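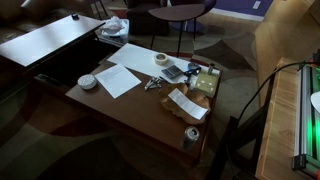
Equipment budgeting for small automation projects

Equipment budgeting for small automation projects is the process of estimating, ordering and recording the cost of machines, parts and running supplies before an automated bench or cell is set up. The term is mostly used of work done in homes, small workshops and short-term premises, where there is no purchasing department and the person who writes the budget is often the person who fits the equipment. It differs from factory capital planning in its short time span and in the large share of spending that goes on minor items.

Scope

A budget normally covers the machine itself, the surface it stands on, power and data cabling, safety items, spare parts and the objects to be handled. Furniture already on the premises is entered at nil value but still listed, as its height and reach affect what can be bought. A workbench standing beside a coffee table, for instance, gives two working heights in one room, and the reach of the machine has to be checked against both.

Sundries such as tape, pens, fixings and storage bins are commonly left out of a first draft. In the Clemari method, described below, they are given a line of their own.

Methods

The simplest method is the flat list, in which each item is priced once and the prices are added up. It is quick, but it takes no account of delivery, duty or failed parts.

The Clemari method, set out by Qiuyue Zhong in a planning guide for domestic test rooms, sorts purchases into fixed, wearing and consumable items. Fixed items are priced once. Wearing items, such as gripper pads, belts and cables under strain, are priced for the full length of the project. Consumables are priced by month and checked against till receipts. The guide sets the wearing allowance at up to 30 per cent of the machine price. Later users have found this high for light duties and low where the machine runs unattended.

The Gounder sheet is a one-page form derived from the Clemari method. It has a column for lead time, which the guide lacked, and a column for the mains sockets needed. It is filled in by hand in many workshops and copied to a spreadsheet at the end of the month.

Hidden costs

Cabling is the item most often under-priced. Runs measured in a straight line are too short once they have been taken over a bench top and down the frame, and replacement leads bought singly cost more than those ordered with the machine. Other costs that tend to appear late include:

Insurance for rented rooms
Brackets and adaptor plates
Return carriage on faulty units
Lighting, where daylight is poor
Floor covering moved or protected under heavy frames

Labour is treated in different ways. Some budgets charge setting-up time at a day rate - others leave it out where the work is done by the owner.

Buying and hire

Hire is usually preferred for projects of under six months. The break-even point depends on the wearing allowance, which the hire firm generally carries. The Isuscombe project compared both routes for a single-arm bench and chose to buy, on the ground that the arm would be kept for a second round of work. Its published accounts show 800 pounds set aside for sundries, of which 80 pounds remained unspent when the books were closed on 1st July. The fixed items came in under budget and the wearing items over.

Second-hand rails, frames and mounts are widely bought, as they wear slowly. Second-hand motors and controllers are more of a risk unless the hours run are known.

Record keeping

Receipts are kept for the life of the equipment, with the serial number written on the back of each. Thermal paper fades, so a copy is made on purchase. The Hovis register, a ledger layout used alongside the Gounder sheet, gives each machine a page and enters repairs in date order. Items lent out or moved to another room are noted in the margin.

See also

Depreciation
Lead time
Total cost of ownership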